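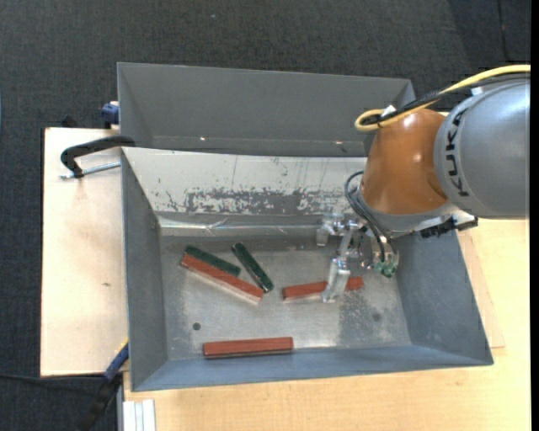

The bin at Pilov, with three red bars and two green.

Raghda Bataineh came to the night work because the day work was finished. At the bakery they had given her position to her cousin, and a woman on the bus told her that Pilov was looking for patient people. She did not ask what Pilov made. She wrote the address on her hand.

It was a long room with a dark carpet. Mr Carrillo, who had the keys, showed her the bin and the arm above it and the grey handle with which she must lead the arm. "You will teach it to pick up," he said. "It does not listen. It only looks. So you must do everything as if a child is looking."

"How many times?"

"Two hundred and twelve is a good night. But good ones. A bad one we throw away."

One time was called an example. It began when she pressed the pedal and ended when she pressed it again. Between the two pressings she had to bring the fingers down, close them on a bar, lift the bar, and let it go. Then she put her hand into the bin, moved the bars into a new disorder, and began again. At first she believed the disorder was the easy part. By the end of the first week she knew that her hand had habits. It liked to put a green bar beside a red one. It liked to leave one red bar alone near the front wall, as her mother used to leave one loaf on the shelf for whoever came late.

"You arrange them," said Mr Carrillo, when he looked at the examples in the morning.

"I throw them."

"You throw them like a person who is setting a table."

She was ashamed and for three nights she closed her eyes when she mixed the bars. The examples became better, he said, but she missed the small pictures they had made.

The arm had no name. The other night worker, a student called Irau, spoke to it in his own language and would not translate. Irau was quick. His examples were short and clean, and he went outside to telephone while Raghda was still lowering the fingers. When she worked, she waited over the bar before closing. She did not know that she waited. It was Mr Carrillo who discovered it.

In July he called them both to the screen. The system had now been learning for some weeks, from all the nights together, and he wanted them to see it work without hands. They stood behind him. He pressed the key and the arm went down into the bin by itself, with its yellow cable bending over its shoulder.

It went fast, as Irau went. Then, above a red bar, it stopped.

"There," said Mr Carrillo. "You see? It stops. I thought it was a fault in the motor. I have spent two days with the motor."

The fingers hung over the bar. Raghda felt her own breath stop with them. She knew this pause. It was the moment at the oven door, when the cloth is already round the hand and one looks once more at the bread before reaching in. Twenty-six years she had done it. She had not brought it here on purpose.

The arm closed its fingers and lifted the bar.

"It is mine," she said. "I am sorry. I will do it faster."

Mr Carrillo turned his chair. He was a man who disliked to be thanked and disliked also to be asked for pardon. "I have counted," he said. "When it goes without stopping, it drops eleven in a hundred. When it stops, it drops three."

"Why?"

"I don't know why. Perhaps the cables finish their swinging. Perhaps it sees better."

Irau laughed and said something to the arm in his language. This time he translated it. "I told it that it has become an old woman," he said, and then he was afraid that he had offended her, and offered her half of his orange.

She ate it on the step outside, where the lorries of Piredeo came past to the warehouse with their lamps on. She thought that some day there would be such an arm in the warehouse, and in other places too, in towns where she knew no one. The people there would see it stop over a box for the length of one breath. They would telephone somebody about the motor.

When she went in again, Irau was at the handle. He brought the fingers down, and over the green bar he waited, a little too long, with his tongue between his teeth.

"Less," she said. "You are only looking if it is ready."

He pressed the pedal to end it and did not keep that one. She put her hand into the bin and mixed the bars for him, with her eyes closed.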